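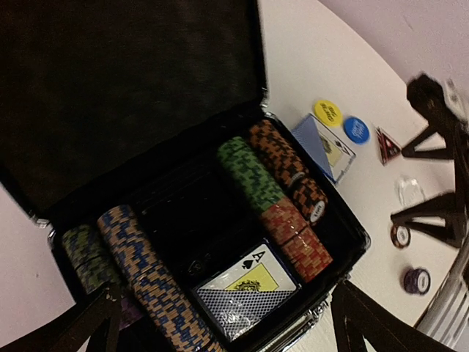

The poker case, mid-job, on the pale table.

I've been meaning to write up our house rules for ages, and a couple of you asked after the April post, so let's do it properly. By house rules I mean the ones for running the arms at Prernstead, where I spend most of my evenings these days. I'm not a safety engineer! I've read the proper standards (slowly, with biscuits) and they're worth your time, but they don't tell you what to do with a case full of poker chips.

The poker case is my favourite job and also the one that made us write things down. Chips in rows, chips out on the table, two decks of cards in clear packaging, round buttons, a little triangular marker. It all looks so tidy until you ask a pair of fingers to pick one chip off a row without disturbing its neighbours.

Rule one is about the start. Every run begins from a written layout, and whoever sets up reads it out loud before anything moves. It feels daft for the first week. Our sheet is called Kakine, after an old project nobody has got round to renaming, and it has 37 lines on it, which is too many. I'd cut it to 20 if it were up to me.

Rule two is hands. No reaching in while the arms are live, not even for a chip that's rolled off. You pause, you say "paused", you wait for the other person to say it back, and then you reach. I broke this one myself in my first month and got a well-deserved telling off.

Rule three is speed. We do the first 5 runs of any new layout at the slow setting, even if the last layout was nearly the same. Clear plastic gets an extra slow run from me, whatever the sheet says — shiny things and wrist cameras don't get on, in my experience, and I'd sooner lose a few minutes than crack a card box.

Rule four is the one people argue with. If a run goes wrong, you keep it and label it. You don't quietly bin it and have another go. The Tenetti notes we started from said bad runs could be thrown away at the operator's discretion, and I really don't like that. Whose discretion? At what time of night? Write down what went wrong in plain words and move on.

We've also borrowed a habit from Kobori, where they swap operators after every 2 layouts. I grumbled, then noticed how sloppy my notes got by the third, so now I swap and put the kettle on.

Next job is getting the sheet shorter. If your place has a start-up list that fits on one side of paper, please send it over, I'd love to pinch bits of it.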